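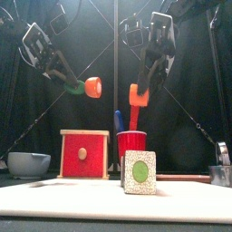 Fig. 1. Two robotic arms and a red plastic cup.

Vinegar with Dinner: Making Three Shrubs for the Morelli Menu
Melquiades Ledesma
Beverage Studies, final project report

Why I picked this

I don't drink much, and I eat out with people who do, so I have spent a lot of dinners with a Diet Coke next to a really nice plate of fish. The Diet Coke is fine! It just doesn't do anything for the fish. When we got the project list I went straight for the zero-alcohol pairing option and decided to make shrubs, the old-fashioned kind, where you mix fruit, sugar and vinegar into a syrup and then top it up with soda water.

Morelli, the teaching restaurant on the ground floor of our building, let me work with their July menu. I took three dishes from it: the seared trout with fennel, the pork shoulder with white beans, and the goat cheese tart. The plan was one shrub per dish, and I wanted each one to do a job at the table that a wine would normally do.

What a shrub needs

The acid is the whole point. A glass of wine cuts through fat because it's sour, and most soft drinks are so sweet you stop noticing that they're sour too. A shrub lets you set the two separately. You can keep the sugar low and push the vinegar up until your mouth waters, and then it cleans up after a bite of pork the way a crisp white would.

The thing shrubs don't have is grip. Red wine dries your mouth a little because of tannin, and vinegar won't give you that however much you pour in. My first idea was grape skins, which I couldn't get. My second was black tea, and that one stayed in.

Ingredients

I bought the fruit at Adham, the produce place two blocks from campus, and it was nearly all seconds (bruised peaches, soft plums, a box of very ugly strawberries). Ugly is good here, everything gets mashed anyway. The vinegars were a cider vinegar and a white wine vinegar from the school pantry. The tea was Indau, a plain loose black tea that Morelli already serves after dinner.

My base recipe was 400 grams of fruit, the same weight of sugar, and the same weight of vinegar. I know I said low sugar. That's the starting point in every old recipe I read, and I wanted to taste it before I messed with it.

Making them

I tried both methods on the strawberries. For the hot one you simmer the fruit and sugar, strain, and add vinegar. For the cold one you toss the fruit with sugar, leave it covered in the fridge overnight, strain off the syrup and stir in the vinegar the next day. The hot batch came out tasting like jam. Nice jam, but I couldn't imagine drinking it with a cheese tart. The cold batch still tasted like strawberries, so I went cold for everything after that.

Round one was too sweet across the board. Chef tried the plum one, said "pancakes," and walked off, and she was right. For round two I cut the sugar by half, and the plums didn't want to give up their juice anymore, so I had to crush them with a potato masher and give them a second night. The peaches were fine with less.

The three that made it:

Peach and white wine vinegar, with a few crushed fennel seeds, for the trout.
Plum and cider vinegar, with strong Indau tea in place of half the soda, for the pork.
Strawberry and white wine vinegar, with cracked black pepper, for the tart.

For the tasting I mixed 2000 ml of each, already topped up with soda, and that was a mistake I'd like other people to avoid. It goes flat. By the time the pork came out the plum was basically iced tea. Keep the syrup in the fridge and add the bubbles at the table.

The tasting

We held it in the Isent room at 6 p.m., before the regular dinner service. Everyone got small portions of the dishes with the matching shrub and a glass of plain soda water for comparison, and a card to write on. I asked people to take a bite, a sip and another bite, and then say if the second bite was better, worse or the same.

The plum was the clear favorite, flat or not. People wrote things like "makes me want more pork," which I'm going to keep that card forever. The tea gave it that dry edge I'd been chasing, and a couple of wine people said it reminded them of a light red. The strawberry did well too, although two cards said the pepper got stuck in their throat, so next time I'd crack it, steep it and strain it out.

The peach didn't work. On its own it was my favorite of the lot, and next to the trout it tasted like a vitamin tablet. I think fennel on fennel was too much, and the vinegar flattened the fish. I tried the leftovers later with a grilled chicken sandwich and it was great, so the peach goes in my notebook under chicken.

Cost

All my receipts are in the appendix, and the page you want is the one with receipt 727 from Adham stapled on it, which covers the fruit for round two. Seconds kept the fruit cheap. The vinegar was the expensive part, especially the white wine vinegar, and I'd look for a bigger bottle before doing this for a real dining room.

What I'd change

I'd start with the tea. It came in late and I only used it in one drink, and I'd like to try a green or a roasted one with the peach syrup and leave out the fennel seeds completely. I'd also test salt, just a pinch, after one of the line cooks dropped some into her strawberry glass and it woke right up.

Morelli has asked for the plum recipe for the fall menu. I've given them the round two version, with a note about the potato masher.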